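Drosia Teardown Set – README

Release notes last touched April 9, 2025

What this is

247 demonstrations of a robot arm taking old desktop PCs apart, every one of them driven by a person with a leader arm in their hand and, by the end of the shift, a low opinion of latches. The set goes with the Gazi teleoperation stack and loads directly into it. You can use it without Gazi, but you'll be writing your own reader, and we wish you well.

If you want the assembly half, where parts go back in, that's a separate release called Prastov. It is planned for June. It has been planned for June before.

Tasks

pull_dimm: open the latches, grip one memory module, lift it out, set it in the tray
unplug_fan: remove a fan connector from its header without taking the header along
unplug_power: release the clip on a motherboard power connector and pull
free_cable: move a cable bundle out of the way and have it stay there
unscrew_board: listed for completeness, see Known problems

Each episode is one attempt at one task. The operator's instruction is stored as plain text in the episode header. Spelling is as typed.

How it was recorded

The operator sits facing the bench with a leader arm that has the same joints as the follower, at a smaller scale. Move one, the other moves. There is no force feedback, so operators learned to judge grip by watching the module flex, a skill with no use outside this room.

A few early episodes were done by kinesthetic teaching, with someone holding the follower by the wrist and walking it through the motion. They are smoother than the rest and also have a human forearm in most of the overhead video. Filter on mode = hand if that bothers your model.

Episodes were capped at 80 seconds. If the operator hadn't finished by then, the recording stopped and the episode was marked timeout. We kept the timeouts. Please don't train on them by accident; the default loader drops them, but only if you use the default loader.

What's in an episode

wrist video and overhead video
joint positions for leader and follower
gripper opening, commanded and measured
task name, instruction, mode, outcome
operator notes, where the operator had something to say

Leader and follower clocks are synced at the start of each episode. Commanded and measured gripper opening will disagree whenever the fingers are closed on something, which is correct and has been reported to us as a bug more than once.

The machines

All the PCs came from an office clearance at Trandutis, in whatever condition the office left them. We blew the dust out and changed nothing else. Cable routing in particular is as found, and some of it seems to have been done in anger. Cases with cracked side panels or leaking capacitors were left out. Storage drives were removed before recording, so please stop asking what was on them. 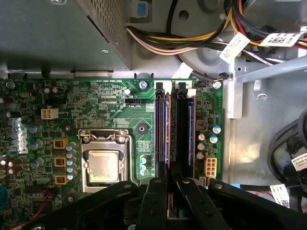
Wrist view, pull_dimm. Gripper fingers below the two memory modules, CPU socket to the left, labeled power cables along the top.

Known problems

The wrist camera sees the gripper very well, sometimes better than it sees the task. Crop if you like, but models trained on cropped video did worse for us at lining up the fingers.

Cables move between episodes. We consider this a feature – you may come to another view.

unscrew_board has 14 episodes and a success rate we'd prefer to discuss in person. Treat it as a source of failures.

Two operators are left-handed and approach the memory slots from the other side. The policy will average the two approaches if you let it, and the average goes straight down into the latch. Condition on operator ID.

Outcome labels were set by the operator right after each attempt. "Success" means the part ended up in the tray. It makes no promise about the part.

Loading

Point the Gazi loader at the top folder and leave the index file where it is. First load builds a cache and can take 300 seconds on a slow disk, during which it prints nothing. It hasn't crashed. Later loads are quick.

Changes in this version

Fixed swapped labels between unplug_fan and unplug_power
Added operator ID to every header
Removed duplicate episodes from free_cable
Renamed mode "touchy" to "hand"

Bug reports go in the tracker, with the episode number. Reports without one will be read with sympathy and closed.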